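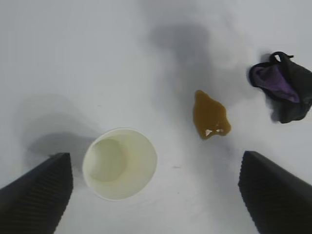
Reading time: 15 minutes

Chapter 4
Why Patients Stop Their Treatment

When a doctor writes a prescription, the work of healing is only at its beginning. The patient must collect the medicine, understand the label, and take the right amount each day for months or years. In many countries a large part of patients do not manage this, and the doctor often learns it very late.

In this chapter we look at long treatments, such as those for high blood pressure. We start with the Erklow study, which Houshang Zarei and Flora Munro carried out in the clinics of one district. They followed 2340 adults who received a new prescription. After one year, 1554 of them still took the tablets as advised. Of the others, 501 had stopped completely, and the rest took them from time to time.

The reasons were very different. Older patients spoke of side effects -- mostly dizziness in the morning -- while younger ones said that they felt well and saw no need. Price was named less often than the authors had expected.

Before you read section 4.1, write down the last medicine you were given and for how many days you took it. You will need this note for the exercise on page 88, where we compare what patients report with what the pharmacy records show.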